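Why I'd send everyone to a robot open day, even the ones who hate robots

I went to the open day at Flumavstead expecting to be sold something. That's what these things are usually for, isn't it? You get a tote bag and a biscuit, a man in a fleece tells you the future is coming, and you go home with a headache. My neighbour had a spare place and I had a free afternoon, so off I went with my arms already folded.

I came home with them unfolded, more or less, and I've been arguing with people about it ever since.

The firm is called Ultel. They rent two floors of what used to be a carpet warehouse, and they teach robot arms to pick things up. I mean that's the whole of it. Picking things up, putting them down. They had more than 500 visitors booked in, which meant queues, and a good deal of standing about in corridors reading the fire notices. The tea was dreadful. But then we got into the first room and a woman called Ximena Palma said something I hadn't heard anyone in that line of work say out loud. She said, “Most of what you'll see this afternoon is going to fail, and I'd like you to watch it anyway.”

And it did fail! There was an arm on a bench that was meant to move a rolled-up sock from one tray to another. It dropped the sock. It closed on thin air a hand's width to the left of the sock. Once it pushed the sock very gently off the back of the bench, like a cat with a glass. A little boy near me laughed so much that he had to be taken out, and Ximena laughed too, and then she picked up the sock and set it going again.

My opinion, for what it's worth, is that this is the only decent way to show the public a robot. I have sat through the other kind. We all have – the films with the music swelling, where the machine folds a shirt beautifully and you never find out how many shirts came before it. You watch one of those and you either think your job is gone by Christmas or you think it's all a con. I've thought both, sometimes on the same evening. Neither is much use if you're trying to decide how to vote, or what to tell your daughter about college.

The second room was the one that changed my mind about a few things. No arms at all in there, just desks and big screens, and a softly spoken chap called Przemysław Sowa who looks after what they call Bustos. Bustos is the practice world. Before a real arm gets to bother a real sock, a pretend one has a go on the computer, over and over, with a floor and a ball and nothing else to confuse it. He told us they'd run 800 goes that morning while we were all still parking.

I'd imagined something like a video game, all flashing lights. It was very plain. Grey floor, grey gripper, one ball in the sort of green you get on a child's raincoat. You find yourself leaning in, willing the thing on. A whole roomful of grown adults was muttering “left a bit” at a ball that doesn't exist. 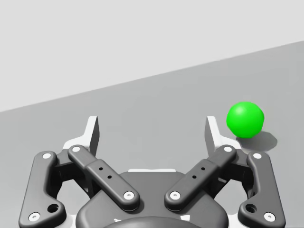

The practice gripper in Bustos, fingers open, with the green ball off to the right.

Somebody at the back asked the obvious question, whether being good at the pretend ball makes you good at a real one. Przemysław said sometimes, and then spent a good ten minutes on the times when it doesn't. Real things squash. Real things are sticky, or they've got a bit of fluff on them, or the light's funny. I liked him enormously for that. I also thought, well, why isn't this on the leaflet? Because the leaflet (I have it here, August 2025 on the front, very shiny) says their new product, Vutier, will “transform handling”. It doesn't mention fluff.

So that's my grumble. The people in the rooms were straight with us and the paper they handed out at the door wasn't, and I know which of the two gets read by councillors and school governors. I'd have swapped the leaflet for a single sheet saying what the arm managed that week and what it didn't.

I should be fair to the folk who came away cross. A man on my bus home had worked 27 years in packing and he didn't find the sock funny in the slightest. He said they'd get there in the end and then nobody would be laughing, and I didn't have a good answer for him. I still don't. I do think he'd seen more of what's coming from that bench than he would have from any film, and he agreed with me about that, a bit grudgingly, before he got off at the hospital.

They're doing another in November. I've put my name down again, and I'm bringing my sister, who thinks the whole business ought to be banned. I'm also bringing a flask.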